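**Ticket: green terminal block won't close, and the pushbuttons are in a muddle**
Project: Vustwood operator panel
Bench: Clendon, brown paper table
Status: open, waiting on parts

Hello all, and thank you for being so patient with me on this one. I picked it up in February thinking it would be a ten-minute job, and you can see how that went!

The complaint, as it came in from Theodorakopoulos, was that the green connector on the Vustwood panel wouldn't sit flat with the white piece fitted. They had tried it with a fresh wire and with no wire at all, and got the same little rocking motion both ways (I felt it too, when I pressed on one end with my thumb). My first guess was grit in a seam, so I brushed the whole thing out and had another look at the end with the white piece on it.
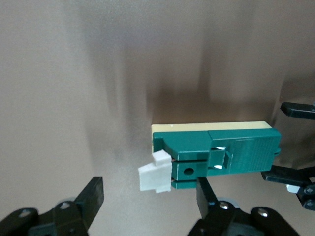 Brushing made no difference that I could feel. I also checked the fit against the Dronik sheet, which allows 40 thousandths of play on that side, and we're over it. Not by a mile, but enough that I wouldn't want to send it back out and hope for the best.

While I was at it I went looking for the pushbuttons that belong to the same panel, and oh dear. They had all come over in one bag, greens and blacks together, contact blocks still on. I tipped them out on the paper so I could see what we had.
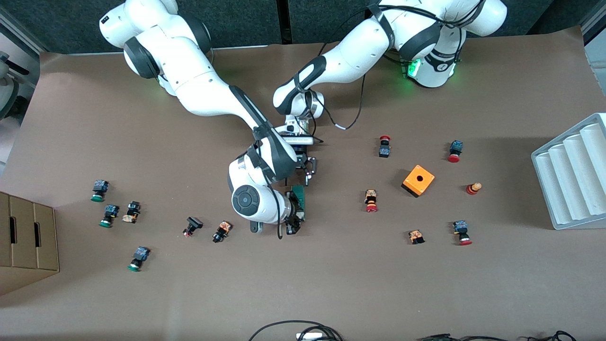 *Posted by the bench lead, Clendon*

So, on the buttons: please don't put them back in the bag! The green caps go with the start circuit and the black ones with the selector row, and I'd love for them to stay apart from now on. Bag 200 is for the greens and bag 70 is for everything black. The orange enclosure can wait on the shelf until we know which button is going in it.

Back to the block. I turned it end-on, so the small tab was toward me and the white piece was at the far end, and went over it again slowly with a cup of coffee beside me.
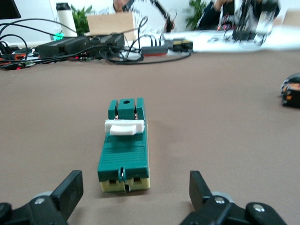
I now think the trouble is in the white piece and the green half is fine. When I take the white piece off, the rocking goes away, and when I put it back, there it is again. I did that enough times to believe it. I've asked Dronik for a replacement and will leave the old one in the tray, so whoever is on next can compare the two side by side.

One more favor. Before anybody wires a button, give the terminal screws a gentle turn with the small driver. I found a couple that weren't snug, and it's a much nicer thing to catch on the table than up a ladder at Vustwood.
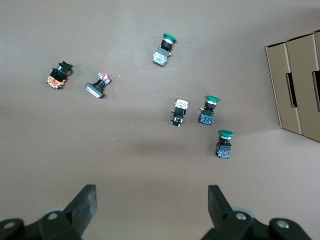 ### Still to do

- Fit the new white piece and try the rocking test again
- Sort the buttons into bags 200 and 70, and write the circuit on each bag
- Cycle each button 1000 times on the tester before it goes back in the panel
- Let Theodorakopoulos know it'll be a little longer, with my apologies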